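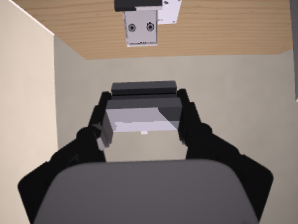
**What is the Jonarard Open Day?**
It is a yearly public demonstration of robot arms and simulation software, held by the automation firm Jonarard in its own training hall.

## Jonarard Open Day

The **Jonarard Open Day** takes place on 17th June. Visitors can follow the preparation of robot tasks, first in a computer simulation and afterwards on real machines. The event was started by the engineer Zulmira Bettencourt, who wanted the families of the employees to see what is done in the building. In its first year it received 137 visitors. The limit is now 1,000, and tickets are given out in advance.

### Program

The day is divided into a morning and an afternoon part. In the morning the public watches simulated tasks on large screens, while an operator explains each step. One of these tasks shows a gripper with two black fingers holding a boxy gray object, with a white bracket fixed to the underside of a wooden surface above it. The view is from behind the gripper, so the public looks in the same direction as the hand.

The simulation software is called Urkora. It was written at Jonarard under the direction of Lourenço Magalhães, and it contains 66 prepared tasks. Only a few are presented on the open day – the choice is made each year by the operators themselves.

In the afternoon there are guided visits to the hall, in groups of at most five persons. Children under the age of ten must stay with an adult behind the yellow line. Since the second edition, the firm Drandent has lent a small arm which the visitors may move by hand.

### Organization

Benedita Macedo has been responsible for the program since the third edition. The talks are given in Portuguese, with a printed summary in English. The entrance is free, but the summary is sold at the door for a small price.

### Reception

The local newsletter *Valente* has reported on every edition. Its writer Horácio Loureiro praised the clear explanations, but he found the morning part too long for young children. After this remark the talks were shortened, and a second break was added.

### Related events

A smaller evening for schools is held in September. It uses the same simulated tasks and does not include the visit to the hall.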